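Progress report – linen and clothing strand, Jaltbridge furnished rooms
Filed under: Home & Housing / Grant Updates
Sat 18 January

Hello again, and thanks for the quick release of the second payment! It landed just as we were starting on the bedrooms, so the timing couldn't have been better. We now have 6 rooms fully made up at Jaltbridge, with bed, bedding and a simple guide to folding and putting away. The bedding bill came in at $600 against the $680 you'd set aside, and I'd like to move the difference over to storage if that's okay with you. 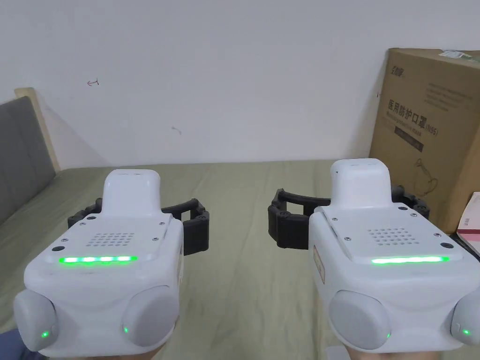
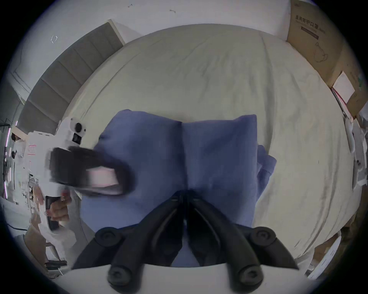
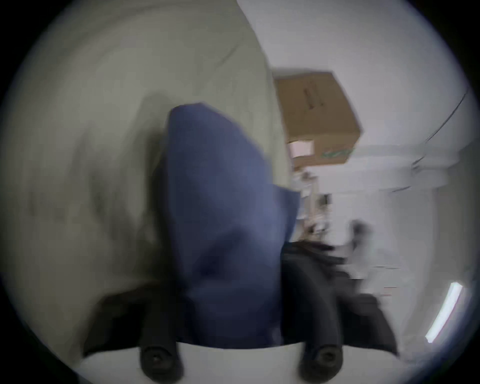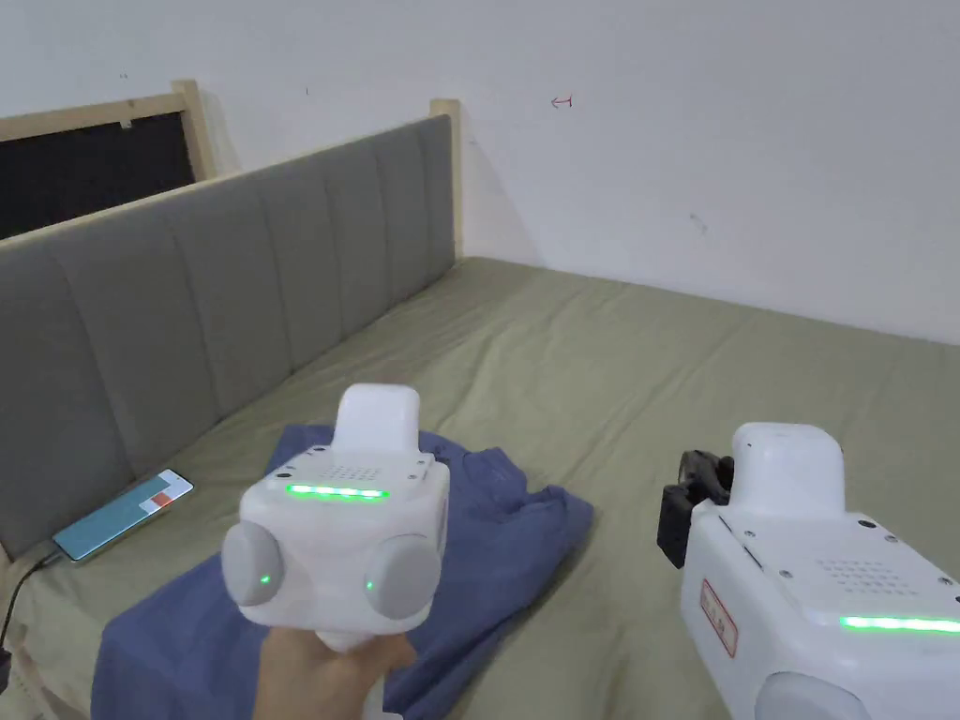

Folding is the part of the guide I've rewritten the most. My first draft had 13 steps for one shirt (yes, really) and people gave up halfway down the page. The new one starts with the garment spread out on the bed, moves on to a plain rectangle, and leaves it there – no fancy tricks with the sleeves. A bundle like the blue one with the crease down the middle is plenty neat for a drawer, even with a loose flap on the right side, and I've said so in the guide because folks were fussing over edges for ages. I also ask everyone to clear phones and chargers off the bed before they start.

Storage is where we're behind. The Kotier drawers still haven't shipped, so clothes are going into cardboard boxes for now, and the Nistex order has slipped too. I've asked both for new dates. If the drawers aren't in by May I'll come back to you with another option.

Next up is the closet page of the guide, plus a second set of sheets for each room.

3 comments | 11 shares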